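Groltel Tabletop Set, Release 5: README and notes on the gripper fault

Hello, and thank you for downloading this. Please read at least the part about the fault before you train on anything, even if you're the kind of person who skips README files (we are too, most days). It affects a fair slice of the data and it's much easier to deal with at the start than after a week of puzzling over odd curves.

Last updated: 9 August 2022

What's in the release

There are 762 episodes of a single arm doing pick and place work on a white tabletop, all seen from a camera overhead. The objects are the sort of thing you'd find in a kitchen or a toy box: dishes, a pan, a soda can, plush toys, small toy fruit, and in some episodes a toaster oven. Each episode folder holds the video, the joint positions, the commanded and measured gripper opening, and a short text file with the instruction the operator was given.

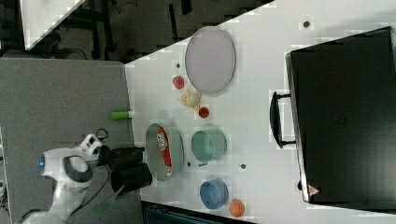 The objects were moved between episodes with no fixed plan, so please don't treat their starting positions as a controlled variable. Instructions were typed by whoever was at the desk, which means the same thing may go by two or three names. We thought about tidying that up and decided to leave it, partly because real people talk that way and partly because we ran out of afternoon.

What went wrong

Sometime in April we swapped the gripper driver for a newer build of Driltodeo, the in-house control package we use on all our arms. The new build changed what happens when the gripper stops answering. The old one halted the arm and put up a message. The new one assumed the last known opening was still correct and let the arm carry on with its motion.

Most of the time that made no difference at all, which is how it got past us. Every so often, though, the gripper dropped off the bus for a second or two. The log kept on repeating the last opening as if it had just been read, and then, when the gripper came back, the arm tried to make up for lost time. It jumped to the newest command at a speed well over our bench limit. You'd be sitting there watching a perfectly calm reach and then the whole arm would swing.

We found 563 episodes recorded with the newer build. Of those, 11 contain a jump we could confirm from the joint data. No one was hurt – the people at the desk were outside the marked area, as they should be – but we don't want to lean on that. An arm that moves fast when it was told to move slowly is a safety matter whether or not anyone is standing near it, and we stopped recording as soon as we understood what we were looking at.
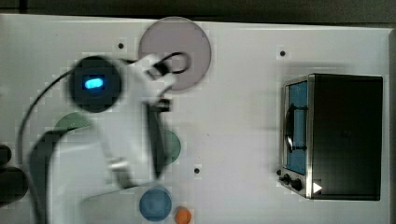 The cause was a worn connector on the gripper cable, close to the wrist, where it flexes with every turn. Replacing the cable made the dropouts go away, but a good cable only hides a bad rule in the software, so we fixed that as well. The driver now halts on a missed reply and stays halted until a person clears it. There is also a speed check that sits apart from the driver and doesn't care what the driver believes.

How to use the data safely

The file faults.csv lists every confirmed jump with its episode number and start and end times. Leave those episodes out of training. Please don't replay them on a real arm, even slowly, even just to see.

For the rest of the newer-build episodes, look at the column named grip_stale. It is 1 wherever the measured opening was a repeat and 0 everywhere else. We worked it out after the fact from the message times, and it may miss very short dropouts. If your work depends on exact grip timing, stick to the older build, which is marked "a" in the episode index.

Video blur is a poor guide to the fault, by the way. Plenty of ordinary moves blur too – trust the joint data.

Related sets

Trevor is the smaller set from the same bench and was finished before the driver change, so it's not affected. Cukar shares the newer build and is on hold while we check it. Please don't use any early copy you may have been given.

If you find a jump that isn't in faults.csv, open an issue with the episode number and the time. We read all of them, and we'd be very glad to hear from you.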